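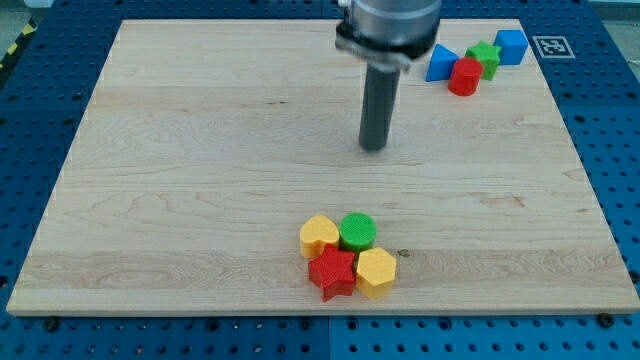
Plain Blocks Deserve a Place in Every Classroom

By Amancay Benítez

The Altdale school board will decide in September whether to renew its order of wooden boards and shape blocks for the early grades. I urge the board to approve it.

A pale maple board and four colored blocks, among them a red cylinder, a blue cube and a green star, make a modest set of teaching materials. They need no login and no yearly license. A child who wants to know whether a cylinder will roll may lay it on its side and find out. A triangular prism raises a different question, and the teacher does not have to ask it.

The district spent $3,498 last year on tablet software for shape recognition. The blocks and boards for the same grades cost $300. My objection is to the proportion. Software has its uses, particularly for children who are absent for long periods, but it should be bought after the shelves are stocked.

Yee-man Tsao, who taught first grade in Narstead for many years, has argued that knots and uneven grain in a board are also worth a child's attention. I agree. Maple is heavier and more expensive than the alternatives, and the board should pay for it.

Written comments on the order may be left at the district office in Altdale until the vote.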